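Ticket: Undness sync client drops large uploads
Product: Undness desktop client, Pleltau storage backend
Reported by: Kenna Munro
Assigned to: Thanasis Xenos
Status: Resolved

Kenna Munro wrote:
Uploads from the Turcotte office stall when a folder holds more than 1,000 files. The client shows "Waiting for server" and stays there. Smaller folders finish. Restarting the client clears the message, but the queue stalls again at the same point. First seen Sunday, after the client update. The test folder holds 2,000 files, none larger than 20 MB.

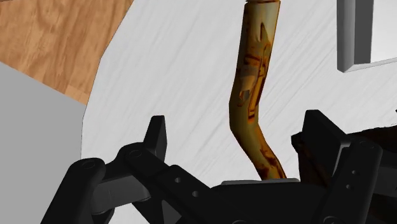

Does the stall depend on file size or on the number of files?
The number of files. A folder with 200 files of the maximum size uploads without a stall, and a folder of 2,000 empty text files fails.

Thanasis Xenos wrote:
Log received. The client opens a session with Pleltau, requests a file list, and gets the first page back with 1,000 entries. The request for the second page goes out without the session token. The server drops it and sends no error, so the client keeps waiting.

Please try the following:
1. Quit the client from the tray menu.
2. Open the settings file and set list_page_size to 200.
3. Delete the local index. Leave the cache folder alone.
4. Start the client and let it rebuild the index before adding files.

Kenna Munro wrote:
Done on one workstation. The index rebuilt, but the upload now stops after 200 files instead of 1,000. Same message. The Wetex proxy is still on in this office - should it be bypassed?

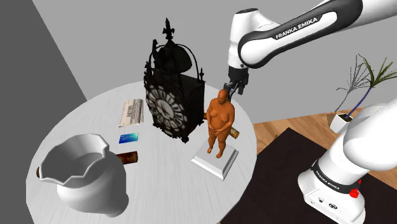

Thanasis Xenos wrote:
Yes, bypass it for the Pleltau host only. The new stopping point matches the page size, so the token is being lost on every second request. The proxy is stripping the header when the connection is reused.

Kenna Munro wrote:
Bypass rule added at 4:20 p.m. All 2,000 files uploaded, no retries in the log. Page size set back to default and tested again, same result.

Thanasis Xenos wrote:
Closing. A separate ticket is open for the missing timeout in the client.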